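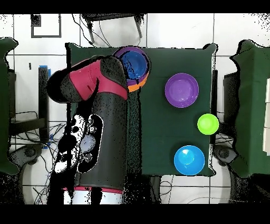 Stacked bowls on a table with a dark green cloth.

Aleksi Peltonen has tested glazes for the tableware maker Melbridge for long enough to distrust the word "durable". It appears on most packaging, he says, and seldom refers to a test.

His own work concerns metal marking, the grey lines that cutlery leaves on a glazed surface. Customers usually report them as scratches. "In most cases the glaze is intact," he says. "The knife is softer than the glaze, so metal comes off the knife and stays on the plate. A mild abrasive cleaner will lift it."

Marking gets worse as a surface roughens, and detergent is the usual cause. Peltonen runs samples through 200 wash cycles and measures gloss after the first 100. In the last series, 34 glazes went in and 31 kept their gloss within the limit. The three that failed were all matt.

"Matt glazes often have small crystals at the surface," he says. "They look good in a shop. They also give the metal something to catch on."

He is less concerned about stacking, although an unglazed foot ring will wear the piece beneath it. Melbridge now grinds its foot rings after firing. The supplier Batista, which makes the blanks, had left them as they came from the kiln.

Asked what he uses at home, Peltonen names a plain white gloss. "It marks as well," he says. "I clean it twice a year."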